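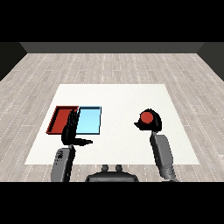 よくある質問:シミュレータ上での遠隔操作教示

Q1. 教示データはどのように記録されますか。
操作者の手首姿勢と指の曲げ角を取得し、双腕モデルの関節目標値に変換して記録します。実機は不要です。

Q2. 1課題に必要なデモ数はいくつですか。
Kulton環境の標準設定は174件です。操作者は3名以上とし、1名に偏らないよう割り当ててください。

Q3. 円柱の仕分け課題で、開始姿勢に指定はありますか。
両手を天板の上方に保持し、指を開いた状態から記録を始めます。手がトレイや円柱に触れた状態で開始した記録は、検査時に除外されます。

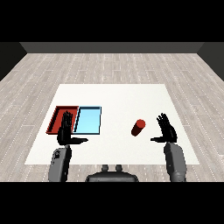

図:仕分け課題の作業台。左側に赤と水色のトレイ、右寄りに横倒しの赤い円柱。

Q4. 円柱が倒れている場合も記録してよいですか。
構いません。向きは試行ごとに変わります。横倒しの円柱は側面を親指と他の指で挟んでください。端面をつまむと、持ち上げの途中で回転しやすくなります。

Q5. 左右どちらの手を使いますか。
円柱に近い側の手で把持します。持ち替えは任意ですが、行った場合は注記欄に「持替」と入力してください。

Q6. 失敗した試行は削除しますか。
削除せず、失敗ラベルを付けて保存します。円柱が天板から落ちた時点で記録を停止し、初期化してください。

Q7. 操作と表示のずれが大きいときは。
手部の較正をやり直します。改善しない場合は、記録番号を添えて担当のOldřich Oravecまで連絡してください。

最終更新:2026/08/11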